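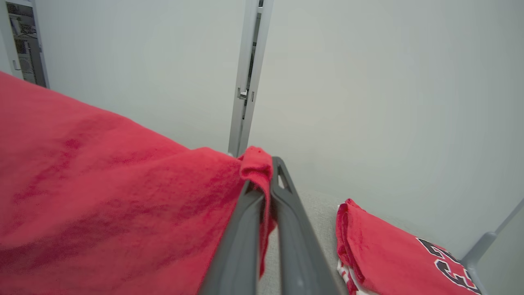
## The red pile

In Pimthorpe the washing of the basketball club is done by one man, and he does not like to be hurried. Máté Tóth takes the clothes out of the bags in the evening, after practice, and sorts them by color before anything else. Red is the biggest pile. It is the club color, so the jerseys are red, and many of the blankets and fleeces that families bring to the cold hall are red also.

"People think folding is the easy part," he told me. "But fleece does not want to be folded. You press it and it comes up again."

His method is simple to write down and slow to learn. He lifts the fleece from the middle, lets it hang for a moment, and lays it on the table with the creases going one way. Then he smooths it with the flat hand. A jersey he folds over its own edges, to make a small thick stack, and he leaves a part of the number showing — black with a white outline — so that a player can find it without opening the whole pile.

He learned this at Kiss, a laundry in Hirnberg that closed long ago. There he folded up to 70 pieces before lunch, mostly tablecloths, and the owner checked the corners. Tóth still checks them.

In October the season starts and the table is seldom free. I asked if he would like some help. He thought about it, and moved a sleeve two fingers to the left.

"With the socks, maybe," he said.

The fleeces go back to the hall shelf, and the jerseys travel in one bag with the numbers facing up.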